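About Tredau Tax Services

Tredau Tax Services prepares individual and small business tax returns for clients in 16 states. The firm was founded by Kári Thygesen, an enrolled agent, and continues to operate from its original office in the Darnness Building.

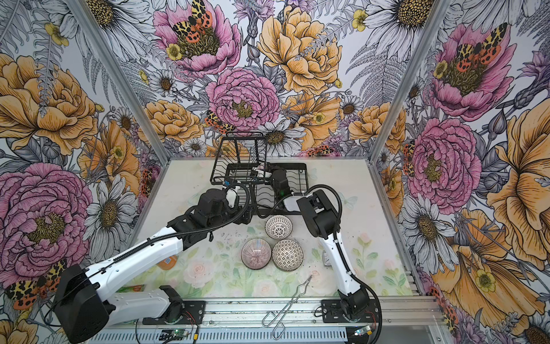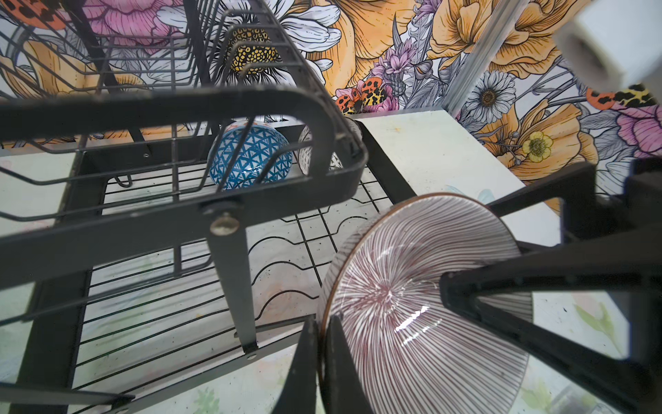

The black dish rack, in two views.

Our Work

The firm has 38 full-time employees. During filing season, which we treat as running from January through April, the staff grows to 50. Every return is prepared by one person and reviewed by another before it is sent to the client for signature.

Most of our individual clients are employees with unreimbursed expenses at the state level, landlords with one or two properties, and people who work for themselves. We also advise on home office claims, vehicle logs, and the records needed to support charitable gifts. Clients who receive a notice from a federal or state tax agency may ask us to respond on their behalf - this service is included for any return we prepared.

Our History

Tredau merged with Jaretti Bookkeeping, a payroll practice serving restaurants and retail shops. The Jaretti name is still used for our monthly payroll service, and its clients keep the same account managers from year to year. Business clients of both practices now number 500.

Continuing Education

All preparers complete annual coursework in federal tax law and ethics. The Mbwambo Room, on the second floor, is used for staff training and for a public workshop on recordkeeping held each November. Attendance at the workshop is free, and registration is handled by the front desk.

Appointments

The office opens at 8:30 a.m. New clients should bring their two most recent returns and a government-issued photo ID. Documents may also be left at the front desk in a sealed envelope marked with the client's name.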